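Stop Making Me Download the Parking App

My city took out its coin meters last October. There were 744 of them, and most still worked. In their place we have blue signs with a zone number and the name of an app, Udis, which you are expected to have on your phone before you buy a loaf of bread.

I have the app. I also have Bemov, because the next town over signed with a different company, and Jolico, because the hospital garage did too. Each one has my card number, my license plate and a password I have reset at least twice. The hospital one logs me out every time it updates.

The case for the change was money. The city said it cost too much to empty and repair the meters, and I believe that. Collecting quarters by hand is slow work, and the old machines jammed in cold weather. A council that didn't look for something cheaper wouldn't be doing its job.

But the cost didn't go away. Part of it moved to the people who park. Udis adds a fee of 35 cents to every session, so a half hour outside the post office now costs more in fee than in parking. Then there is the time. I stood next to a man in his eighties on Mill Street who was trying to type a plate number into his daughter's old phone with gloves on. He gave up and drove home.
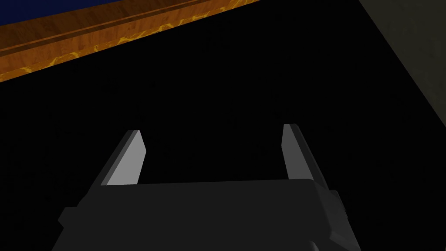
The city's own report says 2,927 tickets were written downtown in the first three months, up sharply from the same months a year earlier. The report puts this down to better enforcement. Some of it probably is. I would like to know how many of those tickets went to people who meant to pay and couldn't, and the report doesn't ask.

My neighbor Ľudovít Hájek got one of them. He had paid for 94 minutes, in the wrong zone, because the line between two zones runs down the middle of the block and the sign is behind a tree. He appealed. It took 11 weeks, and he won, and he says he wouldn't bother a second time. I think a lot of people don't bother the first time.

Supporters say that almost everyone has a smartphone now. Almost everyone does. It doesn't follow that the phone is charged, that it has a signal under the rail bridge, or that its owner wants to hand a private company a record of where the car was all year. We don't ask people to open an account before they cross a street or sit in a park. A curb is public property too.

The fix is not hard. Put one pay station on each block that takes coins and cards. Keep the app for those who like it, and plenty do. My sister loves that she can add time from the dentist's chair. Rinaldi's, the hardware store on the corner, has offered to sell paper permits at the register, the way it used to sell bus passes, and the city has yet to answer the offer.

The contract with Udis comes up for renewal in the spring. Before the council signs again, it should require a way to pay that needs no account, and it should make the company cover the fee on any stay under an hour. If the company won't agree to that, there are other companies. I already have two of their apps.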